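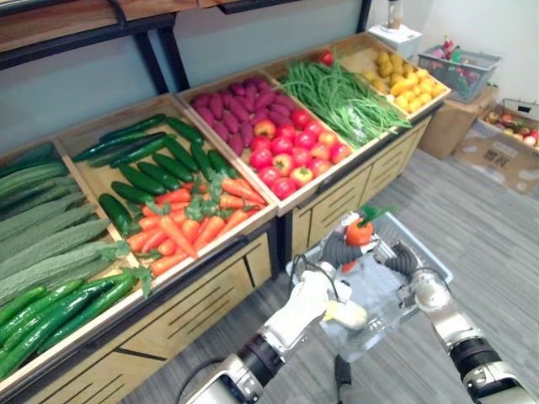 Hirketti two-arm picking kit: frequently asked questions

Last changed on 8 October 2020

On this page we have collected the questions which shops, schools and laboratories ask us before they order or rent the Hirketti. If your question is missing, please write to the Pravenow support desk by the contact form.

GENERAL

What is the Hirketti?

The Hirketti is a kit with two robot arms, two grippers, one controller and the software for picking up light goods by hand-guided teaching. It is made for work with baskets, trays and shelves of the kind which one finds in a grocery shop. A person shows the task several times and the software learns from these examples. The kit is assembled and supported by Pravenow in Tindmont.

Is it a finished product for a real shop?

No. We sell it for testing, for teaching and for development. Some customers place it in a closed part of a shop for trials, and this is permitted under the conditions in the manual. It should not work among shoppers. If somebody has promised you otherwise, please tell us.

What kinds of goods can it pick?

Vegetables and fruit in a usual size are the goods we know best: carrots, tomatoes, potatoes, cucumbers and similar. Small boxes and plastic bottles are also possible if they are dry on the outside. Very thin goods are difficult. Green beans are our most difficult item, as the gripper often takes several of them and then one remains hanging. If you need exactly one bean, this is not the right kit for you.

Do I need real vegetables for the teaching?

Most of our customers start with artificial ones and we recommend the same. They do not become soft, they can fall on the floor many times, and your examples from the first week can still be compared with the examples from the last week. Please change to real produce only after the task works well with the artificial pieces. Expect to teach part of the task again at this moment. The real carrot is heavier than the plastic one and its leaves are much weaker, so a grip on the green top which worked before will probably not work now.

Are artificial vegetables included?

A starter bag is included in the purchase, but not in the rental. It contains carrots, tomatoes, potatoes and cucumbers. Other sorts can be bought in any decoration shop, and we have no preferred supplier.

PRICES AND ORDERING

How much does it cost to rent?

The rental is 357 euros per week, with a minimum of four weeks. Transport in both directions is calculated separately and depends on your address. The price is the same for schools and companies.

And what is the deposit?

The deposit for a rental is 3,180 euros. We send it back when the kit has arrived in Tindmont and was checked, which normally takes some working days. Small scratches on the arms are normal use and we do not charge them. A bent finger of the gripper is charged.

What does a spare pair of grippers cost?

1,123 euros for the pair, with cables and screws. We do not sell one gripper alone. The left and the right are adjusted together before they leave our workshop, and a mixed pair gives different closing force on the two sides.

How do I get a price for purchase?

The purchase price depends on the stand, the length of the warranty and the number of training days, so we make a written offer for each customer. Please tell us in your request which goods you want to pick and from what height. Offers are valid until the date written on them. For deliveries in November we can accept only a few more orders, so please do not wait too long if your budget ends with the year.

Can I rent first and buy afterwards?

Yes, and many do so. Half of the paid rental is taken off from the purchase price if you order within the rental time. You keep the same unit, or you can change it for a new one and pay the transport.

THE PLACE WHERE IT WORKS

How much space do I need?

The arms should have free space in front and on both sides. Measure with the arms stretched out, and add one large step for the person who supervises. The drawing in the manual gives the exact values for each stand. Customers often forget the place behind the kit, where the cables go out and where you must reach the emergency button.

What type of display can be used?

Flat shelves and inclined trays are both possible. Inclined trays are a little easier in our experience, as the goods come forward when the pile gets smaller. Partitions between the trays are fine, but teach the kit to come from above near them. When the gripper comes from the side it can touch the partition and the arm will stop for safety.

What basket should I use?

Almost any open basket with a wide top. A transparent basket needs some more attention in the teaching. The software can have difficulty to see the rim, and then it lowers the gripper too early. You can solve it with more examples, or by sticking a strip of coloured tape around the rim. The tape is quicker.

Can the basket stand on the floor?

Yes, when the kit is mounted on the low stand. With the high stand the arms do not reach the floor and you will need a table or a box. On carpet a light basket may slide when the gripper pushes against it. A thin rubber mat below the basket helps, or you can use the second arm to keep the basket in its place.

What about light?

Normal room light is enough. Avoid direct sun on the goods, and avoid teaching in the morning and running in the evening beside a large window. Dark and shiny goods suffer the most from changing light. If cucumbers or aubergines make problems, please look at the lamps first and at the software after.

TEACHING AND DAILY USE

How many examples must I show?

It depends on the task, and we do not like to give one number for everything. Taking a single sort from one tray and putting it in a basket needs the least. Each additional sort requires its own examples, and also some examples where the sorts lie next to each other. Show the easy positions and the unpleasant ones: the carrot below the other carrots, the tomato in the back corner.

Should I teach both arms?

If the basket stays where it is, one arm is sufficient for many tasks. The second arm becomes useful for holding the basket, or for goods which must be passed from one side to the other. We suggest to begin with one arm and to leave the other in a rest position near the basket, where it does not block the view.

Who can do the teaching? Is programming necessary?

No programming is needed for the standard tasks. A person with calm hands learns the work in a day. Programmers can use the open interface for their own tasks, and its documentation is delivered together with the controller.

My gripper drops the goods above the basket. What is wrong?

Please check these points in this order.

Clean the inner side of the fingers with a dry cloth.
Look if the cable of the gripper is pulled tight when the arm is high.
Increase the closing force by one step.
Record some new examples where you wait a moment after closing before you lift.

In our support cases the last point has helped more often than the third one. People lift too fast when they are tired, and the software copies this faithfully.

Can the cables hang free?

A little free length is necessary for the movement of the wrist. Use the clips which are supplied, and let no loop come below the lower joint. Before each start, move both arms slowly once through their whole range and watch the cables.

Where are my recordings stored?

On the controller, and nowhere else. We receive recordings only if you send them to support yourself. At the end of a rental please copy what you need, as all recordings are deleted when the kit is back with us.

SERVICE

Who repairs the kit?

Repairs in the first year are done by Pravenow in Tindmont. After the first year you can choose between us and our service partner Chauhan, who has the same spare parts and the same test bench. Please do not open the joints yourself. The covers of the gripper may be opened for cleaning.

Is there a training course?

One training day at your place is part of every purchase. For rentals we offer an introduction by video call, and it is free. The course is given in English. Written material is also available in some other languages, but the English version is always the newest.

Can I visit you and try it before?

Yes, with an appointment. Bring your own goods and your own basket if you can, it gives a much better answer than our test objects. Visits last one morning or one afternoon and they cost nothing.

How do I send the kit back?

Keep the original case and the foam. Put the arms in the transport position from the menu before you switch off the power, otherwise they do not fit in the foam and must not be pressed. Write the serial number on the return form, close the case with both straps, and send us a message when it is ready for collection.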